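# Keyboard player and harmony singer wanted – the Burkum Road Band

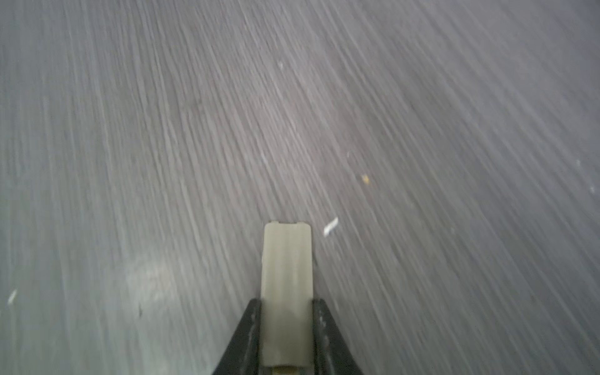
Harriet Halvorsen

Hello, and thank you for stopping to read this! We are a five-piece country-soul band based in Henton, and after a good long run with the same lineup we find ourselves in need of somebody new on keys. Our dear friend Cletus Nguyen-Tran moved out west at the end of September to be near his grandkids, and while we miss him terribly (and his Wurlitzer, which went with him), we have a second record to finish and a whole string of shows on the calendar, so it's time to get looking.

A little about us, in case you've never caught us live. We play mostly our own songs, written by me and our guitarist Lyle Sorensen, with a few old covers thrown in when a crowd wants to dance. Our first album, *Relham*, came out on a tiny label run out of a record store, and it sold 1,928 copies, mostly from a folding table after shows. That may not sound like much to some people, but we were over the moon. Folks tell us we sound like a Saturday night band that grew up going to church on Sunday, and we've decided to take that as a compliment.

The new album is a little over half recorded. Bass and drums are finished, and Lyle has done more guitar parts than we could ever use. What's missing is organ on nearly every song, piano on the slow ones, and a third voice for the choruses. You'd be coming into songs that are still loose enough to have your own ideas in them, and we would truly like to hear those ideas. Cletus left some rough takes behind, and you're welcome to listen to them, but please don't feel you have to copy him.

## What we're hoping for

- Someone comfortable on both organ and piano. If you're stronger on one, tell us which.
- A voice that can hold a harmony line, high or low. Lead singing is a bonus and there's a song waiting for you if you want it.
- A good ear. We don't use written parts – chord charts at best, and mine are messy.
- Your own keyboard and a way to get it to Henton. We have an amp and a stand you can use at rehearsal.
- Free on Thursday evenings, and most weekends once spring comes.

Age doesn't matter to us one bit, and neither does how many bands you've been in. Our drummer, Deepika Salian, had never played outside her own garage when she joined, and I wouldn't trade her for anyone. If you've been playing in a church or a school or just at home with your records on, please do write.

## Shows and money

I'd like to be plain about this part, having been in bands that weren't. Everyone in the group has a day job. Show money is split evenly after gas and lodging, and the newest member gets the same share as the oldest. A typical club night pays us 600 dollars, private parties pay better, and the little festival up at Relham pays mostly in barbecue. For the album, you'd get a flat session fee of 4,000 dollars for all the keyboard and vocal parts, half at the start and half when mixing is done, plus a credit and an equal cut of whatever the record earns. If you co-write something, your name goes on it.

## How to try out

Please send 3 recordings by email. A phone on top of the piano is fine. We'd love one slow song, one fast one, and one where you're singing harmony, even if it's along with an old record. Tell us what you've been listening to lately as well, and what you can't stand (Lyle always wants to know that).

Fitzgerald Ferreira, our bass player and the most organized of us by a mile, is gathering everything at keys@burkumroadband.example and will write back to every single person. After that we'll invite a few of you over to play through some songs at Başaran, the rehearsal rooms behind the bakery on Mill Street. Plan on a couple of hours and come hungry – the bakery sends over whatever's left at closing, and the sesame rings are wonderful. Parking is around the back, and there's a ramp and a wide door for heavy gear.

We'll keep listening until we find the right person. Questions are welcome at the same address, big or small, and if you know a player who'd be a good fit but is too shy to answer an ad, would you please pass this along?

Posted 12/4/24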